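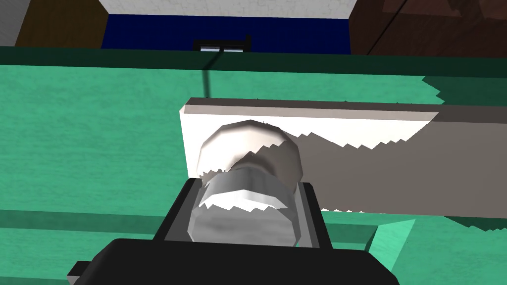 Shelves, and how I stopped ruining them

I've put up a fair few shelves in this house and the first lot were dreadful. One sloped so badly that a tin of beans would roll off it! So here's what I do now, for anyone with a box of bits from the DIY shop and a free Saturday.

Find out what your wall is before you buy a single screw. Knock along it with your knuckles. A dull thud is brick or block, a hollow sound is plasterboard, and our back bedroom in Dudbridge manages both on the same wall (lovely). Plasterboard on its own wants proper hollow-wall fixings, and even then I'd keep the cookbooks off it.

Go over the spot with a pipe and cable detector too, and never drill straight above or below a socket or switch.

Mark one bracket, drill it, and fix it loosely. Then lay your spirit level from that one across to the next and mark the second. I used to measure both up from the skirting board, but skirting boards in old houses go wherever they fancy.

Masking tape over the mark stops the drill bit skating about. Stick an opened envelope underneath as well and it'll catch most of the dust. My neighbour Zuzanna Urbańczyk holds the hoover nozzle there instead, which is fine if you've got a spare pair of hands.

If you're cutting a board down, score the line with a sharp knife first and run tape along it, then saw with the good face up if you're using a hand saw. Jigsaws mostly cut on the upstroke, so good face down for those. I forgot this once and the edge looked chewed.

Painting your own? Two thin coats, a light rub with fine sandpaper in between, and then leave it alone for a few days. Paint that feels dry can still be soft, and I have a ring from a plant pot to prove it.

Leftover brackets go in a jam jar with their screws. Mine has 33 in it and I'm still buying more.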